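Plirkach Tool Roll Set - README

Maintained by Tamsin Baptiste and Tin-yau Yuen, Flaltmont

Summary
Plirkach is a two-arm handling set sold by Flaltmont to teams that test grippers on soft goods. It has 600 episodes with black fabric items trimmed in orange. Each episode has one head view and a view from each wrist. 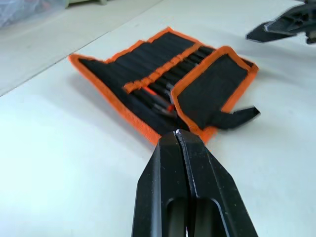
Episodes are stored one per folder. The longest runs 90 seconds. Labels are in a plain text file next to the video, with start and end times for each grasp. Tin-yau checked the labels by hand - version 2 fixes the ones he flagged.

Head view
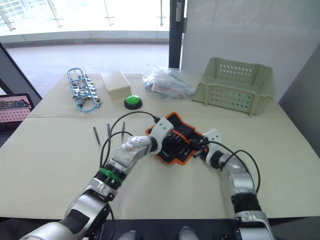
Both hands on the tool pouch, three thin metal pieces on the near tabletop.

Known limits
Fabric folds hide the pockets in many wrist views. Daylight changes between episodes and we did not correct for it. Faces in the background are blurred in the release copy only. The 52 episodes in the "hard" folder have no grasp labels yet.

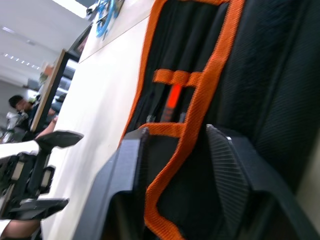
Wrist view, close to the orange trim on the bag.

License and support
One license covers one site. Resale of the raw video is not allowed. The Corko loader reads version 2 folders only. Send label errors to Tamsin with the episode number.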